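Laundry basket

A laundry basket is what you keep clothes in between wearing them and washing them, and I'll admit I have opinions! Mine is a Sallov, bought one November, and it has outlived two hampers.

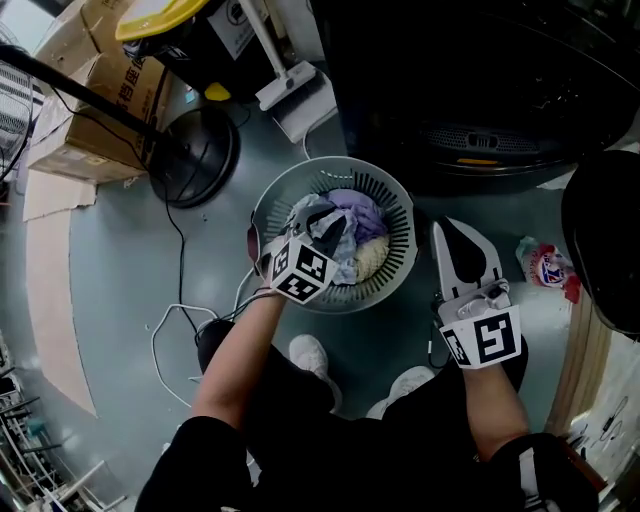 Round ones are easier to dig through, I find, while square ones (the old Brorngate type) sit flatter against a wall. Slots or holes let the air in.
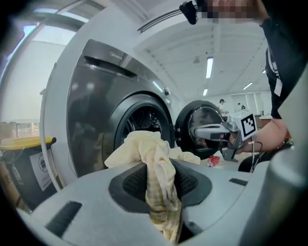

Sorting comes next, and people differ. My friend Trinh Phí makes 5 piles, which seems like a lot to me. I go by color, so a pale yellow cloth like this one would stay well away from my black socks.

See also: Hamper, Clothesline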